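Wednesday, moving in, day three

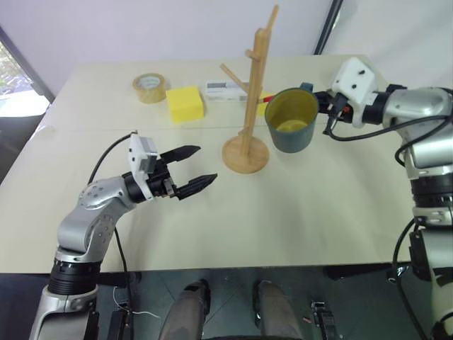 The table by the window, mid-morning. Mug tree, tape, sponge, the white box.

Up at half past six. Rain in the night but it had stopped by breakfast. The kitchen still smells of paint and I had the window open until nearly nine, when it got too cold to sit.

Itziar Arroyo came at eight with the van and the last of the boxes from Prurkstead. She had been up since five and wanted toast, and the toaster was in a box marked BATHROOM, so we had bread. We carried in eleven boxes and the long lamp. One box split on the stairs and a jar of lentils went down all of them. I swept twice and was still treading on lentils at teatime.

The two tables are together now. I had meant to keep one of them for the back room, but the back room door is narrower than I measured and neither table will go through without the legs coming off. Pushed end to end under the window wall they make one good long table and the join hardly shows. I can feel it if I run my hand across. I will have to remember it when writing letters, as the pen will drop into it.

Got the mug tree out. It was Mum's and I was sure it had been lost in the last move. It has a pale wood base and pegs, and was wrapped in a pillowcase at the bottom of the box with the baking tins. I put it on the table for now. It will probably end up on the worktop next to the kettle, once the kettle has a place. The green mug with the yellow inside goes on it first. I have had that one longest and it is the one I use. The rest of the mugs are still in newspaper and I can't face the newspaper tonight.

Used up most of a roll of packing tape on Monday and have one left, which is staying out on the table until the last cupboard is done. I keep finding boxes that need shutting again. The yellow sponge is new, from the shop on the corner, where I also got washing powder, matches and a bucket. The man there asked which flat and when I told him he said the boiler would give me trouble. So far it hasn't.

Rang the electricity people at ten. Thirty-five minutes of music and then a woman who was very nice and couldn't find the address. She is going to ring back. Paid Ramasamy the 200 for the van and the two lads on Monday, and he has sent a receipt with the wrong house number on it. I must ask him for another, or the insurance will make a fuss.

Inmaculada Nieto looked in after lunch with a plant and a list. She is very keen that I paint this wall. I said it was painted last week. She said that was what she meant. It is a sort of white with a bit of lavender in it, and I chose it in the evening under the shop lights, and in the daytime there is less lavender than I expected. I like it well enough. With the green outside the window it looks cool and quiet, and I am not doing it again. She took the list home with her.

Her other idea was shelves. She has a set from Ovby that she doesn't want, 39 inches wide, and they might do for the alcove if the skirting board doesn't get in the way. Measured the alcove after she left. Then measured it again and got a different answer. Will do it tomorrow in better light.

In the afternoon I did the cutlery drawer, the saucepans and the cupboard under the sink. The cupboard had a shelf paper in it with oranges on, stuck down hard, and I got about half of it up with a knife before giving in. Found the scissors. Found the good tea towels. Still missing: the tin opener, the blue colander, the bag with all the curtain hooks in. Itziar thinks the hooks went in with the coats. I have looked in with the coats.

Asix the cat came out from behind the wardrobe at four, walked the length of the hall, ate some ham and went back. That is better than yesterday.

Supper was soup and the rest of the bread. Washed up the one pan. The woman from the electricity did not ring back.

Tomorrow: alcove, receipt, curtain hooks, mugs. Take the flattened boxes down before the bins go. Ask downstairs which day the bins go.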